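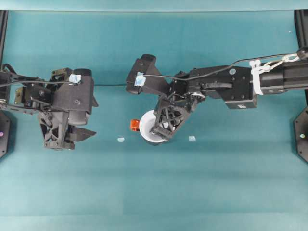
양팔 로봇 시연 참관 때 확인해야 할 항목

다음 달 Tuvorwood 공개 시연에 참관 신청을 했습니다. 프로그램에는 양팔 로봇으로 작은 블록을 집어 용기에 넣는 작업이라고만 나와 있습니다. 저희 쪽은 소형 부품 트레이 적재를 검토 중이고, 부품 한 개 무게는 2 g입니다. 참관 시간이 짧아서 미리 질문을 정리해 두려고 합니다. 성공률 외에 무엇을 물어봐야 하는지, 손목 카메라 영상도 요청할 수 있는지 궁금합니다. 산업용 다관절은 다뤄 봤지만 이런 소형 그리퍼는 처음입니다.
Rungnapa Sombatkul

1월 회차에 다녀왔습니다. 성공률은 숫자만 받으면 비교가 안 됩니다. 다음을 같이 확인하십시오.

- 시도 횟수와 실패 판정 기준. 저희가 받은 자료는 100회 기준이었고, 떨어뜨린 뒤 다시 집은 경우도 성공으로 처리되어 있었습니다.
- 원격 조작인지 자율 동작인지. 같은 날에도 구간별로 달랐습니다.
- 물체 초기 위치를 매번 바꾸는지, 표시해 둔 자리에 놓는지.
- 그리퍼 손가락의 재질과 교체 주기. 출력물이면 적층 방향도 물어보십시오. 하중 방향과 맞지 않으면 층 사이가 먼저 갈라집니다.
- 조도. 저희 회차에서는 작업면 기준 530 lx라고 답변받았습니다.

손목 카메라 화면은 요청하면 보여 줍니다.

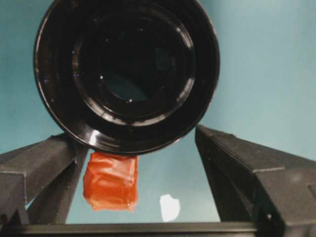 손목 시점에서는 손가락 사이 간격과 물체의 상대 위치를 우선 보십시오. 광택이 있는 용기는 테두리에 반사가 생기므로 경계 검출을 어떻게 처리하는지도 질문할 만합니다. 머리 쪽 카메라는 손가락이 용기 안으로 들어가면 내부가 가려지는 경우가 많습니다. 두 시점의 시각 동기 오차를 물었을 때 담당자가 바로 답하지 못했고, 나중에 메일로 받았습니다. 질문지를 미리 보내 두는 편이 낫습니다.

트레이 적재가 목적이면 블록 시연 결과를 그대로 적용하지 마십시오. 2 g이면 하중은 문제가 아니고 놓을 때 손가락에 붙어 따라 올라오는 현상이 변수입니다. 실제 부품을 몇 개 가져가서 개방 동작만이라도 시험해 달라고 하십시오.
Zyanya Pacheco

사이클 타임 꼭 물어보세요. 저는 그거 안 물어보고 와서 다시 연락했습니다. 그리고 맨 앞줄 아니면 손끝이 잘 안 보임. 주차는 모르겠네요.
rovix_user2000

댓글 2 · 공유 0
문의: 게시판 운영팀 | © 2020 Bemeditz 커뮤니티 | 맨 위로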